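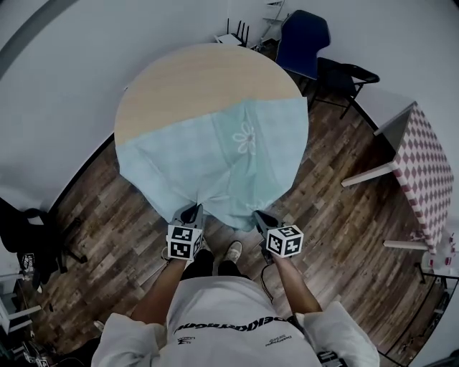

Relon Community Supper Program
Progress report to the Sleiman Fund, second half-year

Dear friends at the Fund,

Thank you, as always, for your patience with my reports, which I know run longer than the form allows. It has been a full six months since the October report and I would like to tell you how it went, including the parts that went sideways.

The suppers are now settled on Thursday evenings. We had 42 people at the first one after the winter break, which was a nice surprise on a very icy night, and the numbers have held up well since then. Quite a few of the regulars come early and peel potatoes with us, and I have stopped trying to talk them out of it. The soup recipe has changed twice. The lentil one stayed.

Our biggest expense was the stove. The old one finally gave up in the middle of a rice dish (we served bread and cheese that night, and a lot of it) and we replaced it with a secondhand six-burner from Drutora, who delivered it free of charge and took the old one away. I had set aside money for repairs under your second installment and moved it across to cover this, as we agreed on the phone. The receipt is with the accounts.

The cooking classes have been slower to grow. We planned for two groups and so far we have one, with 17 people signed up and a smaller number who come every week. Lourenço Amaral, who teaches it, thinks the start time is too early for anyone with a job across town, and I think he is right - we will move it back an hour after the spring break and see whether that helps. He has also asked for better knives. I have put them in the budget for the next period, along with new cutting boards and a proper first aid kit.
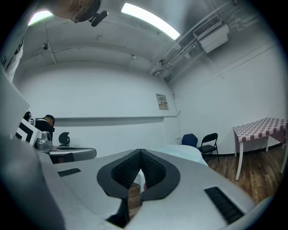
Storage is still our weak spot. Dry goods come in from Fosex in large sacks, more than 200 pounds in a good month, and we have been keeping them in the hallway, where everybody has to squeeze past. I would like to put up shelving before the fall. We are after something very plain, in keeping with white-painted walls and a low ceiling, and short enough that people can reach the top row without a stepladder. I have asked for two quotes and will send them along when they come.

One thing we did not manage was the neighborhood survey. I wrote the questions and then the flu went through all of us, and by the time we were back on our feet the moment had passed. I would like to carry it over to the next period at no extra cost, if you are comfortable with that.

We have 4 months of funding left under the current grant and are on track to spend it as planned, apart from the stove. If any of you are nearby on a Thursday, please come and eat with us. Supper is at six, and there is usually cake - somebody always brings cake.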